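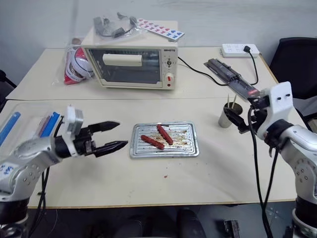
right, thread on the Prokelham butchers closing because i've seen four wrong versions of it today and it's annoying me

Juhász is NOT shutting because of the supermarket. the lease ran out and the new one was nearly double. that's it. went in this morning and asked, took two minutes

for anyone not local – been on Illey Street since before i was born. father then daughter. the daughter's been doing the 4am starts for 6 years and she's tired, she said so, fair enough

the petition is at 2324 signatures which is lovely but have a look at what it's asking for. it asks the council to "save" the shop. council doesn't own the building. council can't do anything about the rent

the building belongs to Bostix, who also have the old bank and the shoe repair place. both empty. the bank's been empty so long there's a tree in the gutter

Nithin Venkataraman put in the freedom of info request about empty units back in the spring and finally got the answer. 1121 commercial units in the borough, almost 100 of them empty more than two years. he's put the whole spreadsheet up, go and find it on his page, its very readable

and what gets me is the empty ones cost them next to nothing. you'd think there'd be a penalty. there's some relief you can claim, then a gap, then you let it to a "charity" for a few weeks and claim it again. leaflets in the window, one chair

someone's going to say "just buy online". ok. my nan doesn't. my nan goes in, gets two sausages and a bit of liver and has a chat and that's her tuesd– that's her outing for the week. you can't buy two sausages online. you can't buy two sausages in the big shop either, it's eight or nothing

also he used to do the smoked ones with the paprika only in December and there'd be a queue past the bus stop. people drove in from Illey Common for them. those people then bought a coffee and a card and some batteries. thats how a high street works, one shop drags the rest along

the card shop has already said they're not sure about next year. didn't see that in any of the posts

things that might be some use, if you want to be of use:
write to Bostix, not the council. polite. ask what they're planning for the unit
go to the licensing and high streets meeting, 7pm, library, upstairs room. you can ask a question if you email it in first
buy something in there before it goes

to the bloke in my replies saying it'll be a vape shop by summer – probably mate yeah

couple of people asking about the recipe. she's not selling it and she's not giving it away. she might do the market if she can get a pitch with power, waiting list for those is silly though

edit to the earlier post, the lease ends end of the month not the start. my mistake, was typing on the bus

off to work, will reply tonight if i get chance. be nice to her if you go in, she's had people crying at the counter all week and she's still got orders to do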